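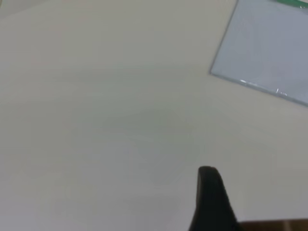 Vista da câmera do punho: dedo preto da garra, mesa clara e folha de plástico transparente à direita.

Chamado 92 - Célula Latix, falha ao pegar folha transparente
Aberto em: 2021-05-04
Prioridade: média
Estado: em observação

Problema
O robô desce, fecha a garra e sobe sem a folha. O controlador Narell não mostra nenhum alarme e marca o ciclo como completo. Em 19 ciclos, a falha ocorreu 8 vezes. Com as folhas opacas não consegui reproduzir.

Verificações
Reiniciei o controlador. Sem mudança.
Repeti a calibração da mão com a câmera. O erro ficou dentro do limite.
Comparei os pontos calculados pelo módulo Zondach com a posição medida na mesa. Nos ciclos com falha, o ponto fica fora da folha. Penso que o programa confunde os reflexos na borda do plástico com o canto.

Medida provisória
Baixei o ganho da câmera e aumentei o filtro de contraste para 4. Depois disto a falha ficou mais rara, mas ainda acontece. A célula trabalha em velocidade reduzida.

Pendente
Pedir à Chow o sensor de presença para a garra. Sem ele, o ciclo vazio continua a ser contado como bom.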